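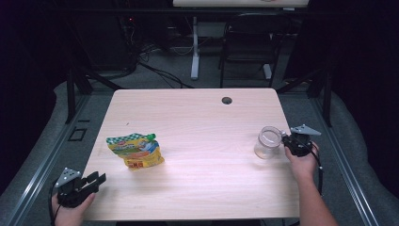 Slide 1: a clear plastic jar on a light wooden table

Good evening, everybody, and thank you so much for coming out to Lasbridge in June, when you could be sitting on a porch somewhere. (Wait for the latecomers. Thank Fraser for the loan of the hall.)

I want to talk tonight about sound in small films, and mostly about Urquhart, the ferry picture Fraser Menzies directed, which I was lucky enough to mix. We had 23 shooting days and a budget that would not have covered lunch on a bigger show, and I loved just about every minute of it!

Start with the engine room story. The whole second act has that low hum under it, and people always ask me if it was a real ferry. It was a bus. Play the clip, let it run to the door slam, then play it again with the hum taken out. Give them a moment to talk to each other.

Then the awards part, since somebody will ask. We sent it to 13 festivals and the Feseo jury gave us their sound prize, in a theater with 352 seats and, bless them, a terrible left speaker. I cried all through the speech and forgot to thank my own assistant, so please thank the crew early if you ever get up there.

Next slide, dialogue. Go slowly here. Mention the rain scene and how we re-recorded the mother's lines in a closet full of winter coats.

Questions until 8:30, then cookies.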